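Pre-session check, two-arm teleop cell, bench 3
Zeltotside shop, April round. Filled in by Riaan Ntuli, comments from Mimoza Radulović and Dušan Leka where marked 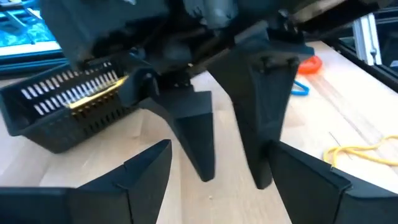 Bench 3, wrist view. Black basket tilted over the table, fingers of both grippers close together.

Scoring: OK / FIX / STOP. Any STOP = no demos until Séverine signs.

1. E-stop, operator side
OK. Pressed, both arms dropped out. Reset fine.

2. E-stop, table side
OK. Button is stiff. Works. Dušan: stiff last month too, please order one.

3. Operator sightline to the table
OK from the chair. Not OK standing up, monitor arm gets in the way. Sit down to drive.

4. Speed limit set for training mode
FIX. Was left at 100 percent from the evening run. Put back to the demo setting before I touched the leaders. Whoever closes out has to reset this, it is on the card.
Mimoza: that was me, sorry. Card is under the keyboard where you can't see it. Moved it to the post.

5. Gripper fingers, cracks and looseness
OK. Seam along the top edge of one of them, ran a nail down it, not opening. Wiggled all the tips by hand with power off. No play.
Dušan: the seam is from the print. Still want it looked at every session.

6. Fasteners on finger mounts
OK. Snug. Didn't torque them, driver is at the Jarnuletti bench again.

7. Clearance between the two grippers
FIX. Tips come very near each other when one arm has the basket and the other reaches across. Nothing in software stops them touching. For now: one arm moves, the other holds still. Two hands moving at once only for Todor or Séverine.
Séverine: agreed. Write it in the task sheet too, not only here.

8. Table clear of loose stuff
FIX. Yellow cable tangled on the right, blue loop of cord, something orange further back. The cord is the one I care about, a fingertip can hook it and you won't feel it through the leader. All of it comes off before recording.
Mimoza: cable can't go in the drawer, drawer's full. Put it on the Dumitrescu shelf for now.

9. Basket and insert
OK with a note. White slotted insert sits in the basket, gold toothed bar lies diagonally across it. Keep bare hands off the teeth. Don't reach under while an arm is holding the basket — put it down first, then fix the bar.

10. Wrist camera
OK. Picture is live on the Ikeo screen. Wipe lens with the cloth, not your sleeve.

11. Leader arms, hand-held side
OK. Triggers spring back. Left one squeeks. Checked that letting go holds position and doesn't drop.

12. Hand guiding mode
Not checked. Throws error 404 on the panel when I switch over, same as before. Remote only today. Tag is on the switch.
Todor: leave the tag on, I'll look after lunch.

13. Second person in the room
OK. Dušan, within reach of the table-side stop.

Result: no STOP. 3 FIX, speed one done. Clear the table (8) and put the one-arm rule in the task sheet (7), then okay to record.

Extra, from Mimoza: if a demo goes bad, stop and mark it bad. Don't try to save it by speeding up, the arm follows you exactly and so does the policy later on. Slow and boring is fine.

Next check before the afternoon block. Same form, new copy, don't write over this one.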